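Grarska Toom round table, used as a desk and a dinner table

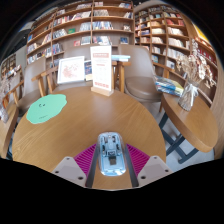

I bought the Toom to do two jobs in a small apartment. From eight in the morning until late afternoon it is my desk, and after that it is where we eat. I have had it since October and have used it nearly every day, so I think I can say what it is good at and where it falls short.

The price was $697, with delivery to the front door of the building. Getting it up the stairs was extra and I didn't pay for that. Two people can carry the box without much trouble as long as someone takes the narrow end and goes first. The packaging is mostly cardboard, with one sheet of foam over the top that leaves crumbs on everything.

Assembly

There are four legs, a cross brace and the top. The instructions are drawings only, and they are clear apart from step three, where the brace can go in either way up and only one of them lets the last bolts line up. I got it wrong the first time. The whole thing took me 22 minutes including taking the brace out and turning it over. A hex key is in the box, but it is short and hard on the fingers, and I would use your own if you have one.

Put it together upside down on a blanket and get help to flip it. The legs are strong enough once the bolts are tight, but I wouldn't want to roll the weight of the top over them.

Size and shape

The top is 80 centimeters across. Grarska gives everything in metric, so get a tape measure out before you order. For eating, that is comfortable for two and possible for three. Four people can sit at it if the food stays on the kitchen counter.

As a desk, a round top takes some getting used to. On my old Drurnik, which was a plain rectangle, I pushed the laptop to the back and had a strip in front for my arms. On a circle, the strip in front of you is curved and the space to the left and right falls away behind your elbows. If you put the laptop in the middle, there is less room for your wrists than you expect. I ended up sitting a little closer than I used to and moving the keyboard in, and after a couple of weeks I stopped thinking about it.

What you lose is corners. I used to keep a lamp in one and a stack of paper in another. On the Toom there is no place that is out of the way, and things I put down tend to drift to the middle. I moved the lamp to a shelf and bought a tray for the paper, and now clearing up for dinner takes less time than it did with the rectangle. A second monitor is not realistic. One on an arm might work, but the edge is rounded underneath and I couldn't get a clamp to sit flat on it.

The surface

The wood is light brown with a straight grain running one way across the top, and it looks good in daylight. In the evening under a warm bulb it goes a bit yellow. The finish out of the box is thin. A glass left a ring in the first week, and although most of it faded, I can still find it if I look from the side.

Grarska suggests oiling the top before first use. I skipped that, and I shouldn't have. I have since used Uncombe table oil on it, two thin coats a day apart, wiped off well with an old T-shirt. Water now sits on the surface long enough for me to get a cloth. The smell hung around until the weekend, so open a window and plan to eat somewhere else on Saturday. Coasters are still a good idea, and anything from the oven needs a proper trivet.

Mouse tracking was something I wondered about and couldn't find in any other review. An optical mouse works fine directly on this table, with no jumping and no need for a pad. It is a little louder on bare wood than on a mat, so if you take a lot of calls you may want one anyway. Writing by hand is less pleasant. A ballpoint on a single sheet picks up the grain, and I keep a pad of paper underneath.

Stability

This is the best part of the table. I type hard, and the Drurnik shook enough to move the screen. The Toom doesn't. You can lean on the edge to stand up and it stays put. The feet have screw levelers with felt on the bottom, and I needed one of them because our floor slopes toward the window. The felt on two of the feet wore through by spring and I replaced it with stick-on pads from the hardware store.

The bolts loosened once, in the second month. A quarter turn on each fixed it and they have been tight since.

Legroom is fair. The cross brace is low enough that it doesn't hit my knees, but I do rest my feet on it, and the wood there is already scuffed. Chairs with arms don't slide in all the way.

Warranty and service

The frame is covered for five years. The top is covered against splitting but not against stains or scratches. I wrote to customer service to ask for one replacement bolt, which I had lost during assembly. They answered the next day and sent a bag of four by regular mail at no charge. Uncombe's oil is sold separately, and the smallest can will do the top several times over.

Who should buy it

If you need one piece of furniture for work and meals, and your work fits on a laptop, I think the Toom is worth the money. If you use two screens, or spread out drawings, or like to leave a job lying open overnight, get a rectangle. I would also look elsewhere if you have small children and don't want to worry about the finish.

Good: very steady, easy to clear, simple to build, quick service.

Not so good: thin factory finish, short hex key, no place to clamp anything, felt pads wear out early — and delivery stops at the front door.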